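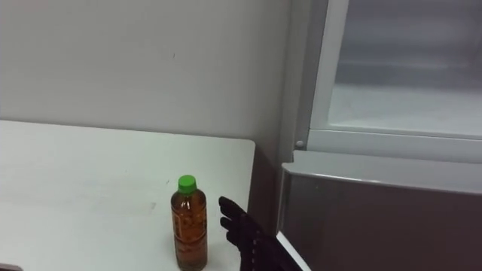
Brarside Fridge Chores, data card and readme

Can a robot put the drinks away yet? We get asked this by relatives, by neighbors, and once by the man who came to service the elevator, and the answer we have settled on is "sometimes, if you are patient and don't mind where the drink ends up." This collection is our attempt to give a longer answer. It gathers recordings of a two-stage household chore - dealing with a refrigerator door, then dealing with a bottle - along with the notes we took while scoring them.

What is in it

There are 100 episodes in the main folder. Of those, 90 are scored and ready to use, and the rest sit in a subfolder called unscored, mostly because the two of us who did the scoring could not agree on them. Please don't mix them into your totals. Each episode has the head camera video, joint positions for the arm and hand, and a plain text note. The notes vary a good deal. Some are one word long and some wander off into what we had for lunch, and we decided to leave them that way because the wandering ones often turned out to be the useful ones.

Episodes are cut to 36 seconds at most. If the chore ran longer, it was split, and the second part carries the same number with a "b" after it. The Szulc loader joins them back together for you. If you are using your own loader, watch out for this, as it caught us twice.

How the chore is broken down

We score the steps separately, and we would gently ask you to do the same. A single pass or fail hides nearly everything you would want to know about a job like this one. The steps are: reach the door, move the door, reach the bottle, close the hand, lift, place, and let go. Letting go deserves its own line. A person never thinks about it, and our hand would sometimes set a bottle down beautifully and then tip it over on the way out.

Doors are harder than we expected when we started in July. A two-door refrigerator gives you two handles' worth of trouble, and a hand that has learned one door will happily try the same motion on the other. 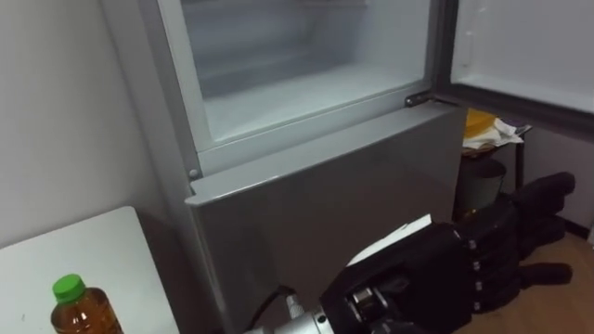 Hand at the lower door, upper compartment open, bottle on the table.

So, can it do the chore?

In a tidy room, with a bottle it has seen before, fairly often. In the kitchen at Cistton, where people leave things wherever they like, much less so. We would not leave it alone with the groceries, and we would not call it a time saver either - you could stock the whole fridge yourself while it thinks about the first shelf. Still, closing the hand on an upright bottle is now the step we worry about least, and last year it was the one we dreaded.

Known problems

Depth is poor on clear plastic and on shiny door fronts. Camera exposure drifts when a door swings open. Joint readings for the thumb are noisy in the early episodes, and the Selwood filter helps with that, though it also smooths away some real contact.

Version 2 will add cartons and a drawer.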